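Stevora uses cookies to remember your preferences. Accept all / Manage

Setting a table for two grippers: tips from the Jukura bench

Reading time: 4 minutes
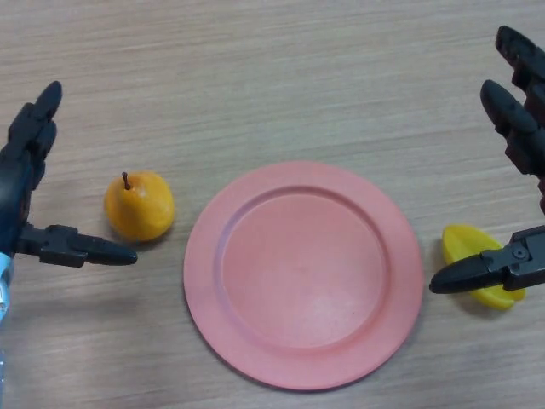 Pear, plate and both hands open at the Jukura bench.

We have been building a two-armed table-tidier at Jukura, our shared workshop, since before the kettle was replaced. Its ambition is to put fruit on a plate. A toddler can do this, though a toddler will also put the plate on the floor. These are the notes I wish had been taped to the wall when we began.

Use plastic plates. Telmo Vallejo brought in a stoneware one of his mother's on the first evening and we now own most of it. A plate with a wide, flat rim gives a finger something to get hold of, and a recessed middle stops round things wandering off.

Pick a plate that doesn't match the table. Pink on pale wood is hideous and works very well. White on white had the arms groping about like me looking for my glasses.

Start with both hands open and low, one either side of the plate. If you start closed, you have to open them near the fruit, and fruit moves. Leave a bit of bare table between each object and the rim too. We used to park things right up against the plate and lifted the plate more often than the fruit.

Pears are harder than they look. They lean, they roll in a curve, and the stem is not a handle however much the software would like it to be. Come in at the fat part. Begoñe Echevarría insists on practising with apples first, and she is probably right, but we had pears.

Close slowly. Then halve the speed and try again. Our left hand did 24 pears before I trusted it with one I intended to eat.

Tighten the finger screws before every session. They work loose, and a loose finger feels exactly like bad code. Su-bin Ki spent an evening rewriting the grip routine for what proved to be a quarter turn of a screwdriver. The rewrite was lovely. We kept it.

Route cables up and behind the arms, with slack at each joint. Cable ties are fine. Cable ties pulled tight by someone in a hurry are how you end up buying another cable.

Put the stop button where your non-writing hand rests. Ours was on the shelf behind us for a month, next to the biscuits, so we reached the biscuits quickly in every emergency.

Wipe the table between runs. Crumbs get under a fingertip and scratch the wood, and Conceição Quintela, who sanded that top, notices.

Keep a log in pencil. We are on attempt 293, and the entry for attempt 70 just says "no".

Next month: drawers. If you have got an arm to shut one gently, write in.

Get the Stevora newsletter. Enter your email address to subscribe. Unsubscribe at any time.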